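Hudar 12-Frame Poly Hive: Two Seasons in Use

I keep bees on two sites near Clarkelau, mostly in cedar Nationals, and bought the Hudar poly hive to replace a brood box that had rotted at the corners. It has now been through two winters and one full summer with the same colony in it. The comments below apply to the current pattern, with the moulded frame runners. The older pattern had a separate metal runner and I have not used it.

What is in the kit

The hive comes flat. You get a floor with a mesh insert, one brood box, two supers, a crown board in clear plastic, a roof and an entrance block. Frames are extra. Assembly is by glue and a long screw at each corner, and the joints are a plain finger pattern that pushes together by hand. I glued mine on a kitchen worktop with two ratchet straps round each box and left them overnight.

The instructions are one folded sheet. They leave out which way up the supers go, and it matters: the rebate for the frame lugs is 2 mm deeper on one edge. If you glue a super upside down the frames sit proud and the box above will rock. Dry fit everything first, with a frame in place.

Squareness was good. I measured the diagonals of the brood box after the glue had set and they agreed to within 1 mm. One super was out by 3 mm, which I put down to my strapping.

Weight and handling

An empty brood box is light enough to lift with one hand, and a full super is noticeably easier to carry than the cedar equivalent. The hand holds are moulded in on all four sides. They are shallow. In gloves I can get the first joint of each finger into them and no more, and for a full brood box that is not enough. I screwed a batten to each side of mine using wide plastic anchors. Plain wood screws into the polystyrene pull out.

The low weight has the usual drawback. An empty hive will blow over, and a roof will leave the apiary altogether. Mine is strapped to the stand all year. The roof has a moulded channel for the strap, well placed, and the strap does not slide off when it is loosened for an inspection.

Painting

The outside must be painted before use. Bare polystyrene goes chalky in sunlight and the bees will chew any loose bead around the entrance. I used two coats of ordinary exterior masonry paint, water based. Do not use anything with a solvent in it. After two seasons the paint is sound except on the roof edge, where the strap rubs.

Paint neither the inside faces nor the edges where the boxes meet. Painted edges stick to each other in hot weather and take a piece of the box with them when levered.

Wintering

This is the reason to buy one. The colony went into its first winter on ten frames with a full box of stores and came out on seven frames of bees. The cedar hive beside it, headed by a sister queen and fed the same, came out on four. One pair of hives proves very little, and the second winter was closer: six against five. What was consistent was the dryness. The crown board had no mould on it in either spring, and the outer frames were clean. The cedar hives always have some mould on the outer combs.

The colony also starts earlier. In both years there was brood across five frames while the cedar hives were still on three. You need to watch for swarm preparations sooner than you are used to, and have the first super ready. I was late the first year and found charged queen cells at the second inspection.

Stores need watching as well. An early brood nest eats, and I had to give fondant in the first spring where the cedar hives needed none.

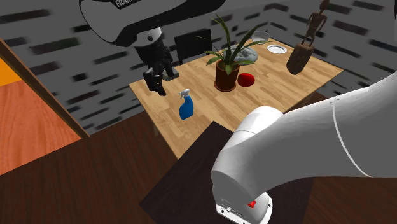
Hive care and cleaning

Cleaning is the weak point of any poly hive and this one is no exception. You cannot use a blowlamp. The maker says to scrub with washing soda solution and then soak in bleach, and that works provided you have a tank big enough to hold a brood box under. The box floats. I use an old water trough and weigh the box down with two concrete blocks. Allow 20 minutes a side.

Scrape first, while the propolis is cold and brittle. A sharp hive tool will gouge the walls, so I use a plastic decorator's scraper on the flat faces and keep the steel tool for the runners only. The runners are a harder plastic, moulded in, and stand up to it.

The mesh floor insert lifts out after four clips are released. Two of my clips broke on the first cleaning. Spare clips are available from Montoya, who distribute the hive, and they arrived in a few days, but a part that gets handled every spring should be tougher than this.

Fit with other equipment

The outside dimensions are larger than a cedar National because the walls are thicker. Frames are standard and interchangeable. Boxes are not. A cedar super will sit on the Hudar brood box but leaves a ledge all the way round that holds rain. I ran it like that for most of June and had water inside the joint. Montoya sell an adaptor board. I have not tried it.

Queen excluders are a nuisance. A framed wire excluder of the normal size drops inside the rim and leaves the bee space wrong on top, and the bees fill the gap with brace comb. A plastic slotted excluder cut for the hive is sold separately. It is flat and adequate, and gets propolised down hard by the end of the season. Peel it from one corner. Lifting it straight up will bend it.

The clear crown board is useful for a quick look in early spring. It has one feed hole, central, with a sliding cover that stuck fast with propolis within weeks. I removed the cover and use a square of slate. The board is thin and bows upwards in the middle once the colony is strong, and by August there was comb on the underside. A piece of rigid insulation on top cures the bow and helps with heat.

Twelve frames is the stated capacity and it is correct if the frames have narrow spacers. With Hoffman frames I get eleven and a dummy board, which I would use in any case to give room for removing the first frame.

Entrance

The entrance is the full width of the front, reduced by a block with two settings. The smaller setting is still too wide for wasps in late summer. I made a timber block with a gap two bees wide and it fits the slot without alteration. The landing ledge is short and slopes forward, so rain runs off it. Woodpeckers are a known trouble with polystyrene. I have had one peck mark in two winters and now put chicken wire round from November. Mice have not got in, but I fit a metal guard as I would on any hive.

Wear after two seasons

Box edges: some bruising at the corners where the hive tool goes in. Always lever at the corners and not along the sides, where the material is weaker.

Runners: no visible wear.

Roof: one dent from a dropped smoker, and a melted patch from the same smoker.

Floor: sound. Ants nested between floor and stand in the first summer and tunnelled a little way into the underside. Standing the legs in tins of oil stopped them.

Glue joints: all holding.

Price

I paid 146 pounds for the kit, with frames and paint on top. A comparable cedar hive in flat second-quality timber was 119 pounds at the Seltstead sale on the same Saturday. The cedar hive can be scorched, repaired with ordinary tools and extended with boxes from any supplier. Against that, the poly hive needs no extra insulation and gives a stronger spring colony.

Recommendation

Suitable for exposed or damp sites, and for anyone starting from nothing who can keep to one pattern throughout. Those with a stock of cedar boxes should expect to keep two sets of supers and excluders, and to find the wrong set in the car. I would buy a second for my upper site, which is cold and gets the east wind. I would not replace the cedar hives on the lower one.

Good: wintering, dryness, accurate mouldings, strap channel.

Poor: hand holds, floor clips, crown board, instructions.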